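Before the knob is turned: a talk about house rules for robot test work

Saturday, February 17, 2018

The workshop of Lusari is on the second floor of an old building in Kallside, and one must ring twice. I came to speak with the engineer who wrote the house rules for the test bench. The rules are 38 in number and they fit on four sheets of paper. She asked me not to print her name, as she says the text belongs to all the people who work by it.

She began with the question of what a rule is for. "In January we read again everything we had written in the first year," she told me. "Many of the lines were wishes. 'Take care near the arm.' What can a person do with this? We took out every sentence that you cannot check by looking."

What remained is quite dry. The task board must lie fully on the table, and its position is noted before each series. The switches and the knob have a written start state. If the start state is not the one on the sheet, the run does not count, even when the robot did everything well after that.
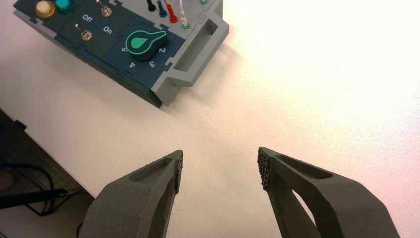

"People complain most of all about the start state," she said. "They come to me and say, the knob was on another number, but the arm found it and turned it, so why do we throw this away? And I answer that we don't throw it away. We write it in another list. But it cannot stand in the same table with the others, or the table means nothing."

I asked if this is not too strict for a small company. She thought about it for some time. Lusari keeps now 1,928 runs in its records, and she told me that 63 of them were moved to the other list after the review. It was not a pleasant week. Two clients had to receive a corrected report, and one of them, Cundance, asked for a meeting about it.

"They were polite," she said. "They asked how it could happen, and I showed them the old sheet, where the start state was a free text field. One person wrote 'normal', one person wrote 'as before'. After the meeting they asked if they may use our new sheet in their own house. I said yes, but please change the logo."

We moved on to the gripper. The rules say that its fingers are open whenever the arm waits, and that no one puts a hand between them, also when the power is off. The pads at the tips are looked at every morning by the first person who comes in, and this person signs. I wanted to know why a signature, for such a small thing.

"A signature slows you down," she answered. "You look one second longer if your name comes under it. We tried it with a tick in a box, and after two weeks the ticks were all made with the same pen in the same minute."

She is less sure about the rule for speed. In the first version the arm could approach the board with any speed the program asked for. Now there is a limit of 60 millimeters per second for the last part of the way, and the younger colleagues find it boring to watch. She admits that the number was chosen by discussion and has no deep calculation behind it. "We will change it when we have a better one — but until then it is the same number for everybody."

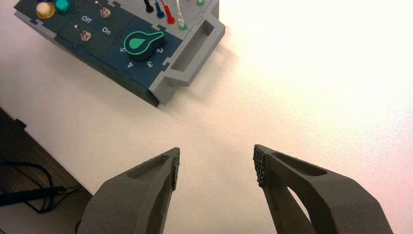 Open gripper and task board during work at the Lusari bench, Kallside.

The cables have their own half page. A cable may go over the edge of the table only on the side that is agreed, and it must be possible to follow it with the eyes from one end to the other. She calls this the rule she is most tired of repeating. In the project Nishad, which ended last year, they lost one full afternoon to a plug that somebody had pulled with his foot, and the log showed only that the arm stopped.

I asked what she would say to a group that starts today with no rules at all. She didn't want to give big advice. "Write down what you did yesterday," she said. "Do it for one month. Then look which things you wrote every day in different words. These are your first rules, you have them already."

And who may change a rule at Lusari? Anyone who works at the bench, she told me, but the change is valid only from the next series, never in the middle of one. The old sheets are kept in a folder by the door. She took it down to show me the first version, and then a colleague called her back to the bench, as the next series was due at three.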